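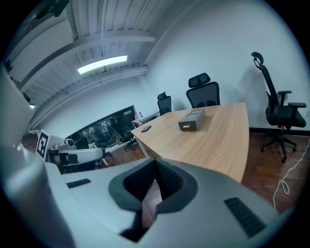

3.2 Collecting demonstrations

All demonstrations were recorded with Pladik, a hand-held gripper that carries its own camera. The person holding it does the task by hand, and the video and the gripper's path through the room are saved together. No robot arm is moved during recording.

Figure 1. View from the hand-held gripper in the meeting room, with the conference table ahead and a black-and-white square marker at left.

Two people, Yolanda Correa and Jhonatan Villca, collected the data. Each session lasted 45 minutes and started with a slow sweep of the room, which Ukia, our mapping software, uses to build a map. Every later recording in that session is placed on the same map. If the map failed to close, the sweep was repeated before any task was tried.

We recorded 60 demonstrations per task for six tasks. Small objects were moved to new spots on the table between takes, and the starting height of the gripper was changed as well. Chairs were left where people had last put them. Takes in which tracking was lost were dropped, and the operator recorded a replacement in the same session. Training on the resulting set is covered in Section 4.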